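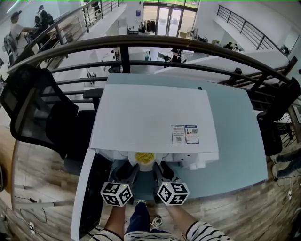 Mezzanine (architecture)

By Josefina Arancibia
2019-09-22
Reading time: 2 min
Filed under: Architecture › Floors and levels

A mezzanine is an intermediate floor set between two main storeys of a building and open, on at least one side, to the space below. The word came into English from French, and before that from the Italian mezzano, meaning "middle". It does not extend over the whole of the floor beneath it, and for this reason it is not usually counted as a storey in its own right.

History

Low intermediate floors were common in Italian town palaces of the Renaissance, where they housed servants and stores. Theatres later took up the term for the lowest balcony, a use that survives mainly in North America. In the nineteenth century, cast iron columns allowed mills and warehouses to add galleries without thick supporting walls. The former grain store at Ternby, converted to a public library, keeps an iron gallery of this kind, reached by two spiral stairs.

Construction

Modern mezzanines are built in steel, timber or concrete. Free-standing steel types are bolted together and can be taken down when a tenant leaves. The open edge is protected by a railing or a solid parapet, which may be straight or curved. Floors are often finished in wood where the level is used for desks or seating, and in steel grating where it is used for storage.

Use

In offices and colleges, mezzanines commonly serve as study areas, small meeting places or informal dining space. The Haverford Exchange in Bravport has an upper level of 700 square metres with seating for up to 70 people. Noise rising from the floor below is the most frequent complaint, and at Nokham Market Hall hanging panels were fitted under the roof to reduce it.

Regulation

Building codes generally limit the area of a mezzanine in relation to the room it overlooks. Rules on headroom, means of escape and the height of guarding differ from country to country.

See also: Balcony; Entresol; Gallery; Loft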